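4. Labeling and Sorting of Shared Supplies

The Girnum study room is used by 339 students, and its one shared table had become the place where snacks, tape, pens and loose paper were left together. Our group was asked to propose a sorting system that would cost little and need no instruction sheet.

4.1 Method

We recorded 858 items over 24 days and placed each in one of 13 categories. Most categories were too small to justify a container of their own. Food and office supplies made up the greater part of the total and were chosen for the trial layout.
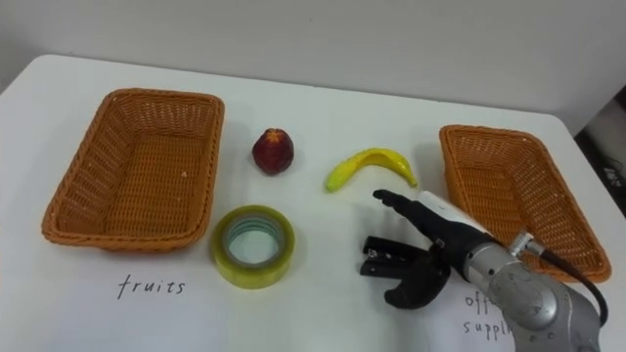 Category names were kept short and were chosen before any containers were selected. Printed cards had been considered - the Adeyemi storage guide recommends them - but they are easily moved away from the container they describe. In the trial layout the word "fruits" is handwritten in black on the white tabletop, just in front of the left wicker basket. A banana and a roll of clear packing tape lie between the two baskets, together with a small red fruit.

4.2 Limits of the Layout

Writing on the table fixes the position of each basket. Items belonging to neither category remain unassigned.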